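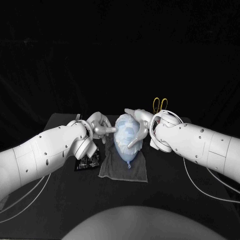 Ride Comfort in a Small Grand Tourer: Seat and Damper Study on the Olcombe Coupe
Term report, Vehicle Dynamics Lab
Panagiotis Liapis
2022-12-01

When I started this project in August I was mostly hoping for an excuse to spend time with the Olcombe, and I got my wish, with a good deal more paperwork than I had pictured! The question was a simple one. Can a fairly stiff two-door touring car be made kinder to its passengers over a long day without spoiling the way it turns into a corner?

I drove the same loop each time, from Dulthorpe out to Toft and back, 43 miles in all, with a nice mix of patched town streets and open highway. Over 17 runs I tried the standard dampers and then a softer set from Grisunitz, always with the same tires and the same pressures (I checked them before every run, sometimes twice). A small accelerometer was bolted to the seat rail, and it logged 309 bumps above our threshold on the standard setup alone.

The softer dampers took the sharp edge off the broken pavement near Toft, and my passengers rated those runs higher. On the highway the difference was much smaller than I had expected, and on long dips the car floated a little, which two of them disliked. Eight runs were on the soft set and nine on the standard one, so I would be careful with the averages.

If I had another term I would leave the dampers alone for a while and look at the seat foam, as the lower cushion seemed to pass along a buzz at cruising speed that neither setup cured.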